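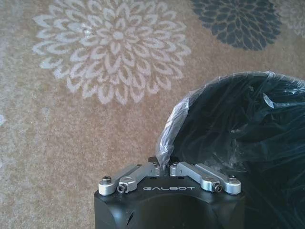

In the second half of the grant period the Isto home repair advice service visited 46 households in the Wuvside area, and this report explains what we did with the money from the Menell fund and what is still open. Most of the visits were about damp and mold in older apartments. Many of these rooms still have a beige carpet with large floral medallions, and in such rooms we ask the tenant for permission to lift one corner near the outside wall. The damp is often under the carpet long before it can be smelled. We also learned to bring our own black plastic bags, as pieces of old underlay cannot go in the kitchen trash.

Visits and advice

The plan agreed with you was 70 households for the whole period. Together with the first half we have now passed this number, mainly thanks to the housing office on Desjardins Street, which started to give our leaflet to new tenants. Each household received a visit of one to two hours, a written sheet with the three most urgent things to do, and a phone call after six weeks. Phone calls were the weak part. People work in shifts and do not answer unknown numbers, so from December we send a text message first. The answers are better since then, but I would like to see a full winter before I say it is solved.

Small repairs

The budget line for materials was used for window seals, vent covers, anti-mold paint and simple humidity meters. We gave out 226 meters, including those given at the two open evenings. This is more than planned, and the reason is that the supplier made a lower price for a larger order. Lech Nowakowski did nearly all of the small repairs himself. He asks me to mention that the vent covers from the first order were too thin and 6 of them broke during fitting. The supplier replaced them without cost, but we lost two weeks.

Workshops

We held four workshops instead of five. The one in the school had to be canceled when the heating failed in the building, and we did not find another date which was good for the school and for us. I propose to hold it in the next period with the same budget, if you agree. The topic of condensation on windows brought the most people. The topic of reading the heating bill brought few, although those who came stayed long after the end and had many questions - perhaps the title on the poster was not well chosen.

Difficulties

Two landlords did not allow us to enter the common parts of their buildings. We wrote to both and have an answer from one, who will let us see the basement in spring. In several apartments the cause of the damp is a broken gutter or a roof, and this we cannot repair. We give the tenant a letter with photos for the landlord, but I must say that the results are slow.

Money

Spending is within the approved budget. Travel was lower than planned, materials a little higher. We ask to move the unused part of travel to materials. The table with all lines is sent separately.

Next steps

Training of two new advisers, the school workshop, and a second visit to the households where the meters still show high humidity.

Zuzanna Olszewski
Project coordinator, Isto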